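Setting Up Your Cookie Banner in Jollach
July
By Tsuchiya

Okay, so you have Jollach installed and your site still has no consent banner. Let's fix that! I did this on my own little blog one evening and it took me 34 minutes, most of which I spent picking a shade of green.

1. Log in and open Settings, then Privacy, then Banner.

2. Switch the banner to Draft. (Please do this first. I went live with the words "test test hello" and they stayed up until lunch.) 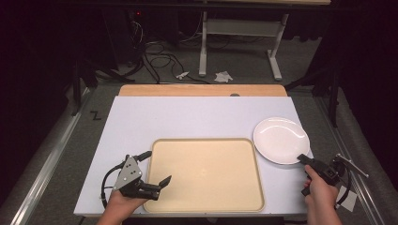
A plate and a tray on the work table.

3. Pick a layout. I like the bottom strip, because the pop-up covers my menu on a phone. Set the height to 80 pixels and leave the padding alone.

4. Type your message. You get more than 36 words, but keep it short anyway.

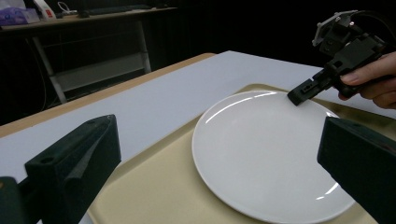 2 min read

Note: if you use the Floken theme, it has a banner of its own. Turn that one off under Extras or your visitors get two, stacked up like pancakes.

5. Add both buttons, Accept and Decline. Make them the same size!

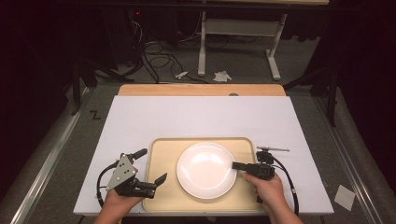
Plate on the tray, one hand at each side.

6. Run the scan. Jollach lists every cookie it finds, and mine came back with 8, half of them from a chat widget I'd forgotten I had.

Caution: don't hit Clear All on that screen. It wipes your categories too, and there's no undo.

7. Drag each cookie into a category. Anything you don't recognize can go in Unsorted,

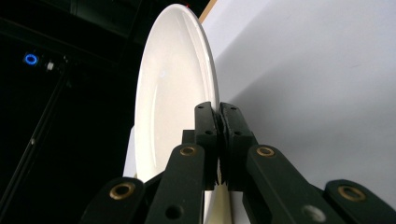
which stays blocked until you move it. The Skomness add-on can look up the mystery ones for you, if you have it.

8. Switch from Draft to Live, then open your site in a private window and try both buttons.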